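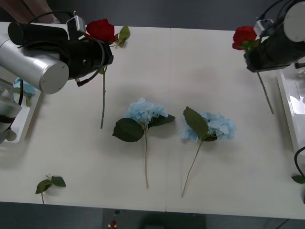
Red roses and a bit of blue hydrangea, all on the white table.

I've had fake flowers on the brain since February, which is when I pulled my old box of them out of the hall closet and found a sad, squashed tangle of stems with a layer of dust on top. I used to be a little snobby about artificial flowers, I admit it. My grandmother had a bowl of plastic violets on top of her TV for my whole childhood and I swore I'd never own any. And now look at me, with strong opinions about sepals!

Roses are still my favorites. A good fake red rose has some darkness down in the folds, so the petals don't all read as one flat color, and the outer ones curl back a little. I also look for the small green bits under the bloom. Cheap ones skip them or glue on a sort of green cup, and then the whole flower looks like a lollipop. Leaves near the top help too, even just a couple.

The other thing I check is the stem. My friend Barbara Pawlak (she did all the flowers for her sister's wedding at Mimbridge, every last one of them artificial) taught me to pick each stem up and lay it on something plain and pale before deciding where it goes in a vase. A white table is perfect for this. You can see which way it wants to lean, and whether the bloom is facing you or sulking off to one side. I used to shove everything straight into the vase and then fuss with it for an hour. Now I lay them out first, long stems and all, and the arranging part goes so much faster.

Hydrangeas are a different story. They're big and round and they take over, so I only want one pale blue one for a whole lot of red. Blue and red sounded awful to me until I tried it. With a very soft blue it's lovely, kind of old-fashioned, like a tea towel you'd find at a flea market.

And then there's putting them away, my weak spot. The box in the closet was a terrible idea. Cardboard sags, things get piled on top, and you forget what's in there until you need it and it's flat. I've switched over to white plastic crates with slots in the sides and I'm never going back. They wipe clean in two seconds and I can see a bit of color through the gaps, so I know which crate is which without labels (I did buy labels, they're in a drawer somewhere). The roses go in first, on the smooth floor of the crate, with room around the heads so the petals keep their shape.
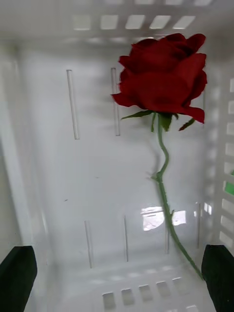
Getting the dust off

A few of you asked how I clean mine. I use a soft makeup brush, a big fluffy one I never liked for my face, and go from the middle of the bloom out to the edges. For the leaves I use a barely damp cloth. Some people shake theirs in a bag with salt, and I did try it once, but I was finding salt in the rug for weeks.

If a petal has gotten creased, I hold it between two fingers for a minute and curl it back the way it was going. Stems I bend slowly, a little at a time. I'd like to try a few white ones next, or maybe more blue if I can find that same soft shade again. If you've seen any, leave me a comment and tell me where!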